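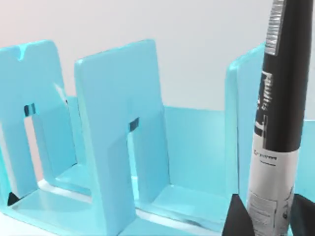
**Lovik rack task pack, two stars**

I bought this to bulk up our simulated pick-and-place set, and I wanted to like it more. The light blue rack is nicely modeled, and the tall can beside the divider has believable label print at a glance. Get closer and the lettering is mush.

Lovik says 416 demonstrations come with the pack. Fine, but I replayed 30 of them and most looked like the same approach with a small nudge to the start pose. Our policy trained on the lot and still struggled when I shifted the rack. Haris Farooqui in support told me to "collect more varied episodes," and I thought that was what I had paid for.

Recording our own took over 4 hours to set up. The export works. I'd wait for the June update.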